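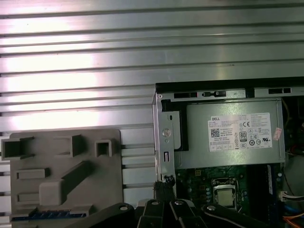

Part 2 | Robots Outside the Factory Line

Courses > Introduction to Automation > Chapter 4

Chapter 4. A Visit to the Work Cell

In the first three chapters we studied robots that repeat one motion with one kind of part. Such a robot can weld or stack for a whole shift and needs to know very little. In this chapter we go to a harder place. We join a group of students at the open day of Stitel, a workshop in the town of Skarcombe, where a robot arm works on desktop computers with the side cover removed.

The visit took place in November. More than 440 people came through the hall that day, and most of them stayed longest at the computer bench. The workshop calls this bench Ponon, and we will use the same name in the exercises.

A desktop computer looks simple until you must tell a machine how to touch it. The processor sits in a metal frame with a lever. The memory slots are long and narrow, and a module must be lined up with its slot before any force is applied. Cables are the most difficult. A rigid part has one shape, so its position can be described with a few numbers. A cable has a different shape in every computer, even when two computers are the same model. 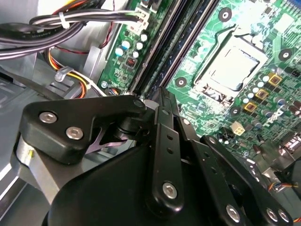

For this reason the students were asked to watch the fingers first and the arm second. The large motion of the arm is easy to admire, but the last 40 millimeters decide the result. In this short distance the gripper has to pass near cables, keep away from the small capacitors, and arrive at the correct angle. A person does this with the eyes and the skin of the fingertips together. In a robot cell, we must choose which information comes from a camera, which comes from the joints, and which is fixed by the design of the bench.

The last of these is often forgotten by beginners. A fixture is a plate or block with a shape made to hold a part in a known place. It is cheap, it needs no software, and it removes many questions before the program starts. During the visit, one student asked why the engineers did not simply use a better camera. The guide answered that they had tried this for a year - and then they made a plate.

Before you continue, write down two tasks inside a computer that you think are easy for a robot, and two that you think are hard. Keep your list. We will return to it in Section 4.4.
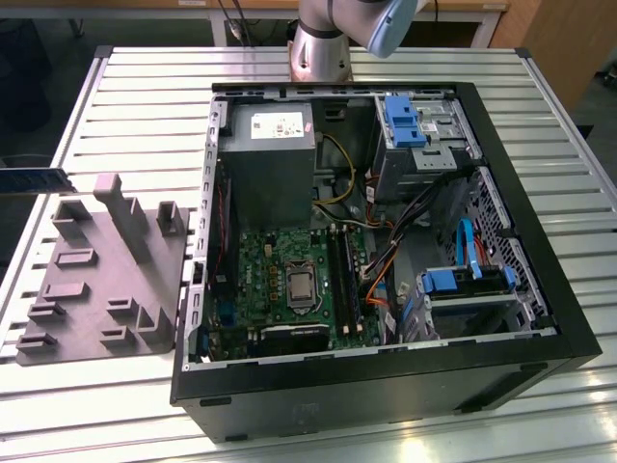
4.1 Describing the Workspace

The workspace is all the space that the tool of the robot can reach. It is usually smaller than visitors expect.

3 comments | 12 shares
Copyright Myklebust Educational Press | Contact | Back to top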